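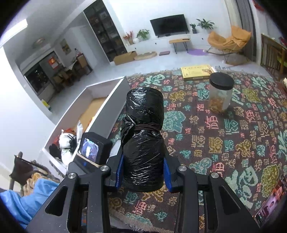

Haugen Reading Guides: progress report, second period
To: Ebise Tekleab, Branano Fund
From: Gøran Nordin

When we applied, I wrote that the guides would be finished by September. You were kind enough not to laugh in the meeting. Of the 32 novels on the agreed list, 19 now have complete guides, seven are with the teachers for comment, and six exist mainly as folders with hopeful names.

What has gone well. The chapter summaries are done for every book, including the long ones. We held to the limit of 700 words per chapter, except for the whaling chapters of Moby-Dick, where the writer asked for more room and then used it to apologize to the reader. Character pages are also in good shape. We dropped the old "hero or villain" label after the teachers told us that students were copying it straight into essays and stopping there. Heathcliff alone had produced a stack of papers that agreed with each other word for word.

What has gone less well. The theme pages are late. Our first drafts found "the loss of innocence" in nearly every book on the list, and one found it in The Time Machine, where I suppose a case could be made. I sent them all back. The new rule is that a theme page has to quote the novel at least four times and say something that would be false of some other novel. Progress has slowed a great deal since then, and the pages are much better.

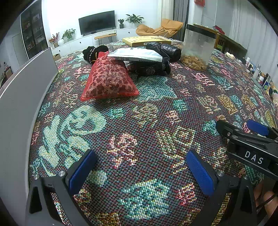
The quotation index stands at 2712 entries against a target of 3000. Each entry gives the speaker, the chapter and a short note on what is going on when the line is spoken. The last part matters more than we expected. Students like to quote Mr. Collins as if Jane Austen were giving them advice, and a note saying who is talking, and to whom, seems to help. The remaining entries are mostly from Middlemarch, a book in which everything looks quotable until you try to cut it down to a sentence.

Moving the index from Jimex to Vusine cost us almost three weeks. Every dash became a question mark on the way across, which gave Emily Brontë a nervous tone she does not deserve. All entries have been checked by hand and the dashes put back.

Money. Writers' fees are on budget. Editing is over, for the reasons given under theme pages, and I would like to cover the gap from the printing line, which we have barely touched. Please let me know if that needs a form. I assume it needs a form.

Next period: finish the seven guides in review, start on the six folders, and settle whether The Turn of the Screw gets one guide or two. The writers are split on the ghosts and have asked for separate pages.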